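The Long Table at Embridge

Dec 10, 2018
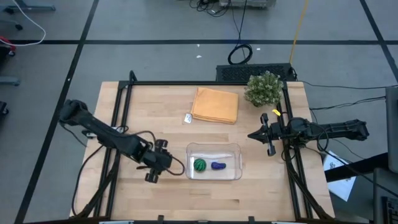

A pale wooden tabletop with a clear container.

My aunt left me half a table. The other half went to her sister, who had not spoken to her since a disagreement over a soup tureen, and who lived in Bisstead, 111 miles away by the good road.

The will was clear on the matter. It had been drawn up by the firm of Brynjólfsdóttir, who charged by the page and had managed to get nine pages out of a woman who owned a table, a coat and a great many lids. We were to have "equal use and enjoyment." I had never enjoyed a table before and wasn't sure how to begin.

My other aunt proposed that we take turns, starting in March. She would have it for the warm months, when people ate outside, and I would have it for the cold ones, when my kitchen was too small to get around it. I wrote back that this seemed fair. I come from a family in which "this seems fair" is a declaration of war, and she understood me perfectly.

She arrived with a saw.

I had not seen her in 4 years. She had shrunk a little, and the saw had not. She set it on the table, next to the sugar, and asked if I had any cake.

I had cake. It was from Kaltetti, the bakery by the bridge, where they sell yesterday's at full price and call it rested. She ate two slices and said it was dry. Then she ran her palm along the grain and said that she and my aunt had done their homework on this table, one at each end, and that my aunt had always had the end near the stove.

"Which end was that?" I asked.

She looked at one end and then at the other. She got up and looked underneath. She sat down in one chair for a while, then moved to the opposite one and sat there with her eyes shut, as though the stove might come to her.

"I'm not cutting it until I know," she said.

That was more than 100 cups of tea ago. She has the back bedroom, and opinions on my curtains. The saw hangs in the hall, where visitors take it for a decoration. Every evening we eat supper at the table, and every evening she tries the other end, and complains of a draft.

Last night she asked what had become of the soup tureen. I said I only had the lid.

"Well," she said, "I've got the rest of it in the car."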